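Handberg opens bag-picking kit to outside labs
By Osian Phillips
27 April 2023
17 shares | 4 comments

Handberg has begun taking orders for Jarman, a retrofit kit that lets a small robot arm pick soft items out of open bags. The kit consists of a gripper, a wrist camera and a control package, and sells for $2,000 without the arm.

Aksel Thygesen, who runs product engineering at the company, said bags were chosen because rigid bins hid too many faults. "A bin wall stays where you left it. Paper moves when you touch it, and the planner has to cope with that," he said.

The standard acceptance routine calls for 300 picks of a single piece of cloth from a paper bag. Customers receive the log files for their own unit.

Evander Pollock tested an early kit at Zokham for 17 weeks. He rated the wrist view as the strongest part of the package and the cabling as the weakest. "You need slack for the full reach, and then you have to manage the slack," he said. "I would like a proper cable guide in the box."

Red cloth in a paper bag, from the side and from the wrist: 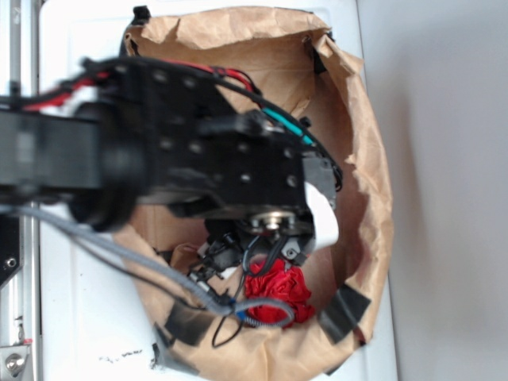
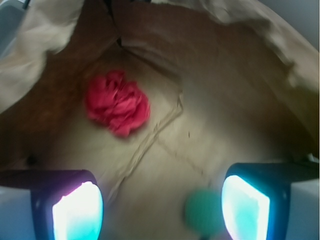 Pollock also asked for a shorter calibration. The current procedure has 134 steps – most of them automatic – and must be repeated whenever the camera is removed. Thygesen said a revised version is due in July and will be free to existing customers.

Handberg does not yet support closed bags or handles.

Related
Clernar updates its arm controller
Wrist cameras: what to check before buying
Zokham adds a second test cell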